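A Wednesday at Graltik: open day at the packing works in Rarkau

Graltik opens its packing works to visitors once a year, in December, and this time I got a place. I run a small mail-order business in craft supplies and spend a good part of my week putting things in boxes, so a day looking at how other people do it seemed worth the train fare. The notes below are in the order I took them, more or less.

Getting there

Rarkau is at the end of the branch line. The works is a walk from the station, past the old brickyard and over the canal bridge, and the last stretch has no sidewalk. Signs had been put up for the day, but the first one I saw was already on the fence of the works itself. If you drive, use the gate on the north side. The main gate is for deliveries and the man there turned two cars around while I was signing in.

Sign-in was at a folding table under the stairs. You get a badge, a pair of overshoes and a sheet with a floor plan. Groups leave on the hour and the tour is 60 minutes long, though ours ran over. Bags go in a locker. Coats you keep, and I was glad of mine in the goods-in hall.

What the place does

Graltik doesn't make anything. It takes in parts from other companies, sorts them, puts them together in sets, packs the sets and sends them out. A shelf kit with the right screws in the bag has usually been through a place like this. So has a board game or a box of spare parts for a bicycle pump. Our guide was Botond Szalai, who has worked in the building since it was a furniture warehouse and still calls the halls by their old names. The packing hall is "Beds" and the store is "Wardrobes." It took me half the tour to understand the directions he was giving.

Goods in

We started at the loading doors. Pallets come in wrapped, get a label on two sides and wait behind a yellow line until someone has checked them against the order. The check is done by weight first and by eye second. Szalai opened a carton of wooden dowels to show what the checker looks for: splits at the ends, dowels of the wrong length mixed in, damp cardboard at the bottom. Damp is the big one in winter. A damp carton goes to a rack by the heater for a day and is then checked again.

I asked what happens to rejects. They go back if the supplier wants them back. Most suppliers don't, and there is a table near the exit where staff can help themselves. I saw a lot of drawer knobs on it.

The store

The store has 3758 bin positions, according to the board at the entrance. Everything lives in a metal bin or a plastic one, and the choice depends on what goes in it. Small bagged items go in plastic. Anything with weight or hard corners goes in metal. They had tried plastic for everything some years ago and went through it too quickly, with corners cracking and floors bowing until the bins would no longer slide off the shelf.

The metal bins come from Bisgaard, in the Tenora size, and I spent longer on these than the rest of the group wanted. They are plain things. The floors scuff in the first month and after that they don't seem to get any worse. Szalai said new staff sometimes ask for the shiny ones and are told there aren't any. The bins are washed on a rota, dried upside down and put back with the label side out.

A few points on labels, as I got some use out of this part:

The label goes on the short side only. If it is on two sides, one of them will be out of date.

Part name first, part number second. They used to have it the other way around and people were reading only the last digits.

No handwriting on labels. Handwritten notes go on a colored card inside the bin and are thrown away at the end of the shift.

Heavy bins sit between knee and chest height. The bottom shelf is for bulky, light things like foam corners. The top shelf is for stock that moves twice a year.

The sorting tables

This was the part I had come for. The tables are wood, with a raised edge on the far side to stop things rolling off. Metal tables were noisy, Szalai said, and cold on the forearms. The wood gets sanded each summer and oiled. It is not pretty close up, but small parts are easy to see on it and it doesn't mark the goods.

Sorting at Graltik mostly means turning a heap into rows. Parts come out of the carton any way they like and have to end up lying in a bin so that the next person can take them without looking for long. For flat pieces that means stacks. For long narrow pieces it means side by side, all pointing the same way, with a little space left at one end for fingers. If the bin is packed solid, the first piece has to be dug out with a fingernail, and that slows everyone down more than an extra trip for a second bin would.

We were allowed to try it. Each of us got a bin and a carton of mixed pieces and was told to lay them in by length. I was pleased with my rows until the woman next to me, who packs at home for a candle company, pointed out that I had put the longest ones on top of the short ones. When the bin was lifted they slid. She had started with the long ones along the side wall and filled in from there. I redid mine and it held.

The children in the group built a tower, which the staff seemed to expect.

Filling and closing

From the tables the bins go to the packing benches. A set is built in a tray first and only then moved to its box, so that a missing piece shows up as a gap in the tray. The trays have shaped hollows for the regular jobs and plain dividers for the short runs. For one toy set the tray has seven hollows and the packer fills them from left to right every time. Packers who go in their own order make more mistakes, I was told, even the quick ones.

Paper is used for padding, in long crumpled strips. They stopped using foam peanuts when a customer complained about them blowing around a parking lot. The strips are folded into the corners first, then the set goes in, then one flat sheet on top. The box is shaken once before it is taped. If it rattles, it is opened again.

I have been taping first and shaking afterward for years.

Questions at the end

The tour finished in the canteen with coffee and a tray of poppy seed rolls. Some of what was asked:

Do they take small jobs? Yes, but the setup fee is the same for a small job as for a large one, so it only makes sense if you expect to repeat it.

How many people work there? More than 40 in the busy season, fewer in spring.

Can you buy the bins from them? No. Bisgaard sells direct and will send a single bin if you ask. I have since asked, and it came well wrapped.

Is there a shop? There isn't, but a few seconds boxes were on sale by the door, mostly puzzles and drawer organizers. Cash only.

Practical notes

Wear flat shoes, as the overshoes do not fit over a heel. The floor in the store is hard concrete and we stood on it for most of the hour. The halls with carpet are easier on the feet. The toilets are by the canteen and there are none on the tour route. Photos are fine apart from the shipping desk, where customer addresses are on show. The morning groups were smaller than the afternoon ones, going by the list on the table, and I would book a morning slot again.

Lunch is a problem. The canteen only does rolls on open days and the one café by the station closes at two. Bring a sandwich.

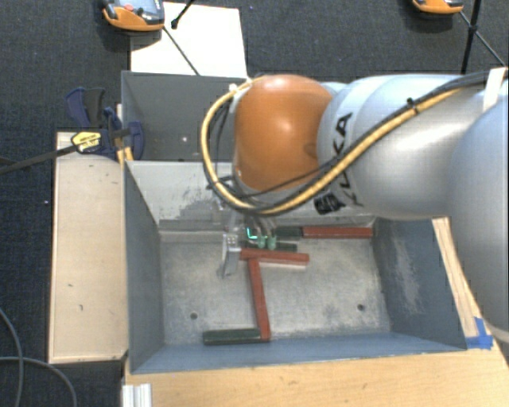
I caught the 3 o'clock train back with a puzzle from the seconds table under my arm. Since then I have moved my own heavy stock off the bottom shelf and taken the second label off everything. The rows are still taking some practice, mainly with the long thin stuff. Booking for next year goes through the front desk at Graltik, by phone, and they keep a waiting list if the day is full.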